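Chapter 7
Soft Things: Cushions, Covers and the Knits That End Up on Top of Them

I'll start with a confession that will surprise none of my former students. For the first few years I taught domestic textiles, I skipped this chapter. I went straight from bed linen to window furnishings and told myself that cushions were decoration, and decoration could look after itself. Then I spent a September helping to sort the donated bedding at Rosales, a big old guesthouse that was being refitted, and I came home with lint in my ears and a completely different opinion.

We had 579 items to get through, and the sheets were a breeze. Sheets are flat! You check the hem, you hold them up to a window, you fold them, you move on. It was everything else that slowed us down – the frilled cushion covers, the bolsters, the throws, the jumpers that had somehow come along in the same bags. Every one of them wanted a different kind of handling, and I kept having to stop and think about what I was holding.

So this chapter is about the stopping and thinking. By the end of it you should be able to pick up a soft furnishing or a heavy knit, work out how it was put together, and decide how to clean it, fold it and store it without wrecking its shape. We'll cover ruffles and gathered trims first (7.1), then fillings (7.2), then knitted garments and blankets (7.3), and we'll finish with colour and pattern on the bed (7.4). If you've come straight from Chapter 6, keep your notes on fabric weight handy. You'll want them for the ruffles.

Before any of that, I'd like you to have a good look at an ordinary corner of a bed.

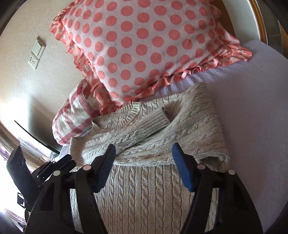 Figure 7.1 Dotted pillow with a ruffled edge, plaid cushion and cable-knit sweater. Compare the ruffle with the ribbed cuff.

I like this group because the pieces are behaving so differently. Start with the ruffle. It's the same coral and white dotted cloth as the pillow, only gathered, and in places you can nearly see through it. Look at how it's bunched up near the bottom corner on the left and then goes into small tight waves along the lower right. A frill like that takes up a lot more cloth than its finished length lets on, and every one of those little waves is a spot where an iron can press in a crease you didn't want. In 7.1 I'll show you how to work the tip of the iron into the gathers from the outer edge, and when to leave the iron in the cupboard and use steam.

Now the dots. They're nearly round across the middle of the pillow and squeeze into ovals toward the sides. The print hasn't changed, the surface has curved away from us. I go on about this in class because it's the quickest way I know to judge how plump a pillow is without touching it, and we'll use it again in 7.2 when we get to overfilled and underfilled covers.

The sweater is my favourite, I'll admit. Cables are stitches crossed over one another, so the fabric comes out thick and it has a definite direction to it. With the sleeve folded diagonally across the chest, you've got cables and ribbing going every which way. Ribbing is the stretchy bit at the neckline and cuffs, and it's usually the first part to lose its shape if you hang a heavy jumper on a hanger. Fold it. Please fold it. I hung a cable knit in the Likcombe flat one winter and by spring the sleeves would have fit a gorilla.

As for the pattern mixing, polka dots beside a wide dusty-red plaid is the sort of thing that starts arguments. I think it's lovely, and I'll make my case in 7.4, where you're welcome to disagree with me in the margins.

What you'll need for the practical work

One cushion cover with a gathered or frilled edge, any size
One knitted jumper or cardigan with ribbed cuffs
A tape measure, at least 2000 mm long
A steam iron and a clean cotton pressing cloth
Thirty pins with coloured heads

Try this first

Measure along the seam where your frill joins the cover, one side only, and write the figure down. Now run the tape along the outer edge of that same frill, following every wave in and out. Divide the second figure by the first. The answer is your fullness ratio, and you'll need it for the table on page 53, so pencil it somewhere you won't lose it.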